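Can a robot arm fold team uniforms yet, or is this still a demo thing?

Home > Machines and Automation > Household and Light Commercial
Asked 5th March
Viewed 2588 times

Posted by Kelly Sales

I handle uniforms for a youth sports club. After every home date I get mesh jerseys and shorts back from the wash in bags, and everything has to be sorted by size, turned right side out, folded and put back on the shelf as sets. The washing is contracted out. The folding is not, and the laundry's price for adding it was more than the washing.

Last season we handled 3444 garments by my log. I fold a jersey in well under a minute when I am fresh and a good deal slower at the end of the evening. The work is dull but not hard.

I have read a fair amount about arms with two-finger hands that can pick up clothes, and I have seen video of a shirt being folded from start to finish. What I can't find is a plain statement of what such a thing does with a mixed pile, unattended, for a few hours. My questions:

Can a single arm with a parallel or two-finger gripper fold a mesh jersey that starts out as a heap?
Are shorts easier?
Is there a cheaper machine that does part of the job, and which part should I hand over first?

Constraints: one ordinary room, one wall outlet circuit, a table of normal height. I can spend money on this if the numbers work, but I can't hire someone to look after it. I don't write software. I can follow a manual.

Posted by Osvaldo Teixeira

Short version: partly, slowly, with a person in the room. I maintain handling equipment for a textile rental plant and spent part of last year on a bench evaluation of garment handling at a small integrator called Praltodis, so my information is practical and a little out of date.

Break the job into stages, because the stages differ a lot in difficulty.

Stage 1, singulation. Getting one garment out of a pile. A two-finger gripper can pinch the top of a heap and lift. The failure is that it lifts two items, or lifts one with a second hooked on it. Mesh is bad for this because the holes catch on drawcords and on other mesh. Weighing the lifted item catches most doubles if your garments are all of known weight. With mixed sizes the weight bands overlap and the check gets weaker.

Stage 2, finding out what you are holding. On a crumpled jersey most of the cloth is hidden. Number, collar and hem may all be folded under. The camera sees some red, some white and a bit of trim, and the software has to guess which trim belongs to the neck and which to the side panel. A person solves this by feel while shaking the thing out.

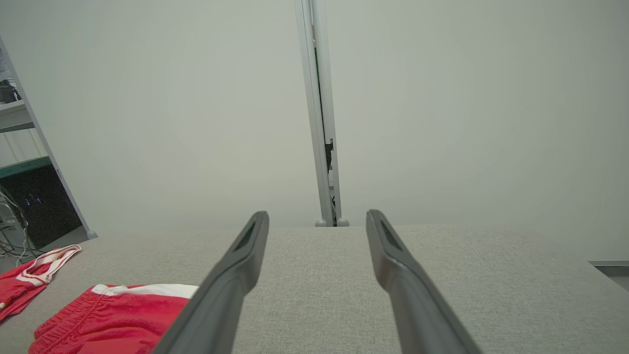 Stage 3, flattening. This is where the time goes. The usual method is to grab a point, lift, let the cloth hang, grab a second point, and lay it down. With two arms you hold two corners at once and can stretch between them. With one arm you put a corner down, drag, let go, look again, and repeat. Friction from the table surface helps when you drag one edge and want the rest to stay, and hurts when you want the whole garment to slide out flat. A woven cover is a compromise. A slick laminate is worse for a single arm in my experience, since the cloth follows the gripper everywhere.

Stage 4, the fold itself. Once the garment is flat, right side out and square to the table, folding is close to a solved problem. Fixed motions, few corrections. Almost every impressive clip you have watched begins at this point or gets to it after a cut.

Stage 5, stacking. Easy if the stack is low. Mesh slumps, so tall stacks lean.

On your specific questions.

Single arm, jersey from a heap: possible, with retries. In our evaluation we allowed 7 grasp attempts per garment before calling for a person. Shirts with long hems and stiff printed numbers used up more of those attempts than plain ones. The print bends as a panel and the mesh around it does not, so when you pull near the edge of a number the fabric creases along the print and stays creased.

Shorts: easier, yes. An elastic waistband is a good landmark. It is thicker than the rest, it is gathered so it looks different to a camera, and it gives the fingers something to hold. The trouble is that the band pulls itself into a curve, so the garment does not lie square. One leg tucked inside the other also looks, from above, much like a correctly folded pair. Our software accepted several of those as finished.

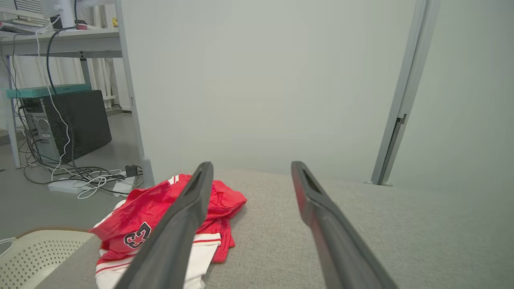

Photo: Osvaldo Teixeira

Turning right side out: leave this out of any plan. We tried it with two arms and a fixture and dropped it from the scope. If half your jerseys come back inside out, you have a manual stage in front of everything else, and at that point the person has the jersey open in their hands and might as well lay it flat.

Throughput: a working figure for one arm, jersey from heap to folded, was minutes per garment. Run that against your season total before you look at prices. Running overnight sounds like an answer to low speed, but it needs a cell that can recover by itself from a dropped garment, and a dropped garment is the commonest event there is. It goes off the table edge, the camera no longer sees it, and the arm keeps looking at an empty spot until a timeout.

Setup items that are left out of quotes: fixed lighting, a rigid mount, a clear zone wider than the reach of the arm, guarding or a speed limit acceptable to your insurer, and cable routing. Garments with straps or loops will find any loose cable within reach.

What I would buy with your constraints is a folding board or a semi-automatic folding table, where you lay the garment flat and the machine does the fold. It removes stage 4 and makes the stacks uniform. You keep stages 1 to 3, which you do faster than any arm I have worked with. We looked at one from Maleo and one from Muneck. Both handled adult jerseys. The Muneck unit needed its plates changed for youth sizes, and the change took longer than I would accept between batches. I have no current prices for either.

Posted by Mendonça Laundry Services

We fold for sports clubs and hotels. Flat goods such as sheets are fully automatic once fed. Garments are hand fed on every line we own. A feeder operator clips the shoulders or lays the garment on the belt and the machine does the rest. We have had arm suppliers visit and the feeding is the part they can't quote for.

Ask your laundry if they will return items on hangers. It is often cheaper than folding and you may not need to fold at all.

Comments on this page

Kelly Sales: Thank you both. Most of ours come back inside out, so that settles the arm. Osvaldo, does the weight check work at all if I presort by size? I already bag by size before they go out.

Osvaldo Teixeira: Yes, much better. Within one size the jersey and the shorts are far enough apart that a cheap scale separates single from double. You would need to record a weight for each size once and again if the supplier changes fabric. Check that everything is fully dry, as a damp jersey reads heavy and gets rejected.

Kelly Sales: And for the folding table, would the printed numbers be a problem?

Osvaldo Teixeira: Only if the fold line runs through the print. Set the width so both side folds land outside the number on the back. On the smallest youth sizes there may not be enough room, and those I would do by hand. Repeated hard creases on the same line will crack some types of print. Heat transfer is worse than sewn or dyed in that respect.

Kelly Sales: Ours are heat transfer on the older set. I'll measure.

Mendonça Laundry Services: For the older set use hangers.

Kelly Sales: I have asked for a hanger price starting in April. I have also asked the coaches to have players turn jerseys right side out before they go in the bag, with roughly the result you would expect. The table is still on my list. I will post the fold widths by size after I have tried one, as I could not find them listed anywhere.

Osvaldo Teixeira: Post the fabric weight with them if you can. Widths that suit a light mesh came out 2 centimeters too narrow on our heavier one.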